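3.2 What guests told us about the bedside phone

I should own up to a bias before I get going. I love hotel telephones. I love the little card of extension numbers and the weight of the handset, and I went into this part of the study rather hoping that everyone else would too. So when Miloslav Hájek and I sat down with the first batch of questionnaires from the Nedstead, and read one after another that the phone was "something I move out of the way to charge my mobile", I was a bit crushed!

Still, the numbers are what they are. We had 1207 completed forms across the three hotels (the Nedstead, the Braletti and the much smaller Geagea), and the question we cared about most was a plain one: did you pick up the room phone during your stay, and if so, who did you ring? Over 300 people said they had. Most of those rang reception, a fair few rang room service, and a handful had tried to ring another room and given up when they couldn't work out the prefix. 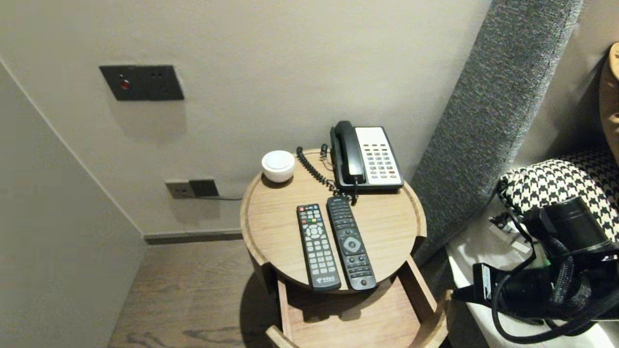

The free comments were far more fun than the tick boxes. People who did use the phone wrote at length about why. Older guests liked that it was in the same spot in every hotel they'd ever slept in, and that they could find it in the dark. Parents liked ringing down for a cot without hunting for an app. One man at the Geagea wrote a whole side of A4 about the dialling tone (he was for it), and I've kept his form pinned over my desk ever since.

People who didn't use it mostly had nothing against it. They simply never thought of it. Miloslav reads this as the start of the end for the bedside line. I'm less sure, and we argued about it for most of February. My view is that a thing can sit unused for a hundred nights and be badly wanted on the next one, and our questionnaire was hopeless at catching that. If we ran it again I'd ask what people would do if they felt ill at three in the morning. I suspect plenty would still reach for the handset.
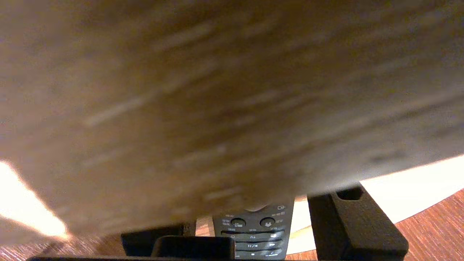

Figure 4. Close view of a tan, streaked surface, with black gripper parts along the bottom.

We also asked about wake-up calls, which I'd assumed were dead and buried. They aren't quite. The Braletti gave us its switchboard log, with room numbers taken out, and it held 800 outgoing calls from the desk to the rooms, of which 80 were marked as wake-ups. Night staff told us these were nearly always for early flights, and that guests who asked for one had usually set an alarm on their mobile as well. It's belt and braces, and I do just the same. The Kumirier coding sheet we were using had no box for "both", so we added one by hand and went back through the forms we'd already done. That was a long afternoon.
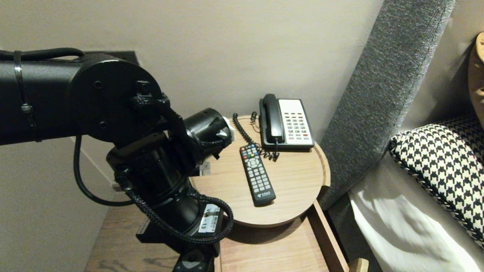

3.3 What the front desk told us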